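4. Naming Colors Under Tinted Light

4.1 Why everyday names matter

Most work on color constancy asks people to adjust a patch until it looks gray, or to match one patch to another. These are good tasks, and we used one of them in Section 3. But people seldom match patches in daily life. They ask for the green mug, tell a child to put on the white socks, or complain that the new paint looks pink after sunset. What they are doing is naming, and naming turns out to be a wonderfully rich source of data. A name is coarse, so it hides small shifts, yet it is also a commitment. A person who calls a sheet of paper "mint" has told us something that a small movement of a slider cannot.

We therefore asked 225 adults to name the colors of ordinary things under daylight-like, cyan and magenta lamps. Of these, 112 were tested in Judton and the others in Dotanau. After removing blank and unreadable answers we had some 3000 names to work with. All were typed freely into the Tadis form, with no list of choices on the screen.

4.2 White is the first to go

White surfaces take on the tint of the lamp more visibly than anything else, and this is easy to appreciate in a photograph, where the viewer has no chance to adapt to the room. In Figure 5 the white surfaces come out as a pale mint, while the blue parts remain the strongest color in view.
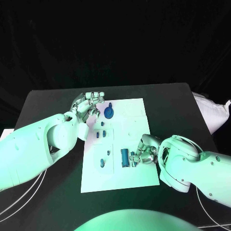
Figure 5. White robot arms, a white board and small blue parts in a cool, greenish-cyan cast.

Our participants, sitting in the light itself, were far more forgiving. Under the cyan lamp they went on calling paper "white" long after the camera would have given up, and many added a remark of their own: "white, but the light is funny" was a typical one. We were delighted by these comments. They suggest that people hold two descriptions at once, one for the object and one for the light, and will offer both if the form leaves room. Earlier naming studies with fixed lists had no place to put such an answer.

Blue objects gave the steadiest names under cyan, as we expected. Yellows were the surprise. A lemon-colored cup was named "green" more often than "yellow", and the same people switched back without hesitation when the lamp changed. Several asked whether we had swapped the cup.

4.3 Magenta and the missing word

Magenta light is a different matter. English has plenty of everyday words near it – pink, purple, violet, lilac – but speakers do not agree on where one stops and the next begins. Figure 6 has a white board in light of this kind, against a background that stays dark.
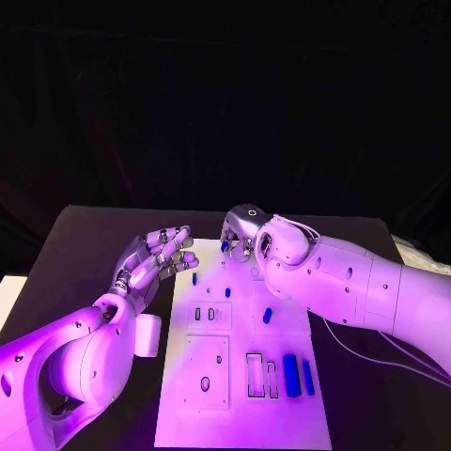
Figure 6. Dark tabletop with a white board and two robot arms in strong purple-magenta light.

Agreement between participants fell sharply under the magenta lamp, and it fell for nearly every object on the list. White paper was "pink" to one person and "light purple" to the next. What pleased us most is that each person was consistent. Someone who called the paper lilac in the first round called it lilac again in the second, even after a break and a change of lamps. The disagreement lies in the vocabulary, then, and much less in the seeing. 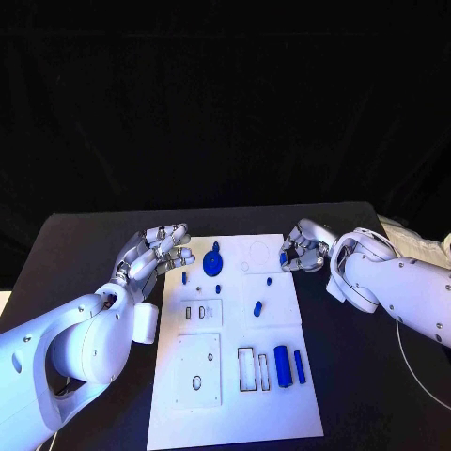 The two towns also differed in a way we had not planned for. In Judton, "purple" covered almost everything from plum to lavender. In Dotanau, where many of our participants grew up speaking a second language at home, the shorter words were kept for dark objects and the pale ones got compound names such as "milk purple" or "washed pink". We have only begun to look into this, and we would love to see it tried elsewhere.

4.4 Dark surroundings

Each session used a black cloth behind the objects. A dark surround gives the eye little to compare against, and tints should be harder to discount as a result. 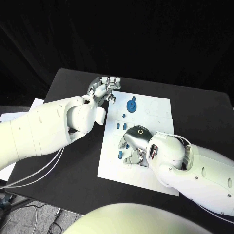 To check this, we ran the Chaudhary room a second time in November with a light gray cloth in place of the black one. Names for white objects became more stable under both tinted lamps. Names for blue objects hardly moved. The gain was largest for small items, perhaps because a small object leaves more of the cloth in view. Dark brown and black objects were confused with each other under every lamp and with either cloth, and we leave them out of the model fitted in Section 5.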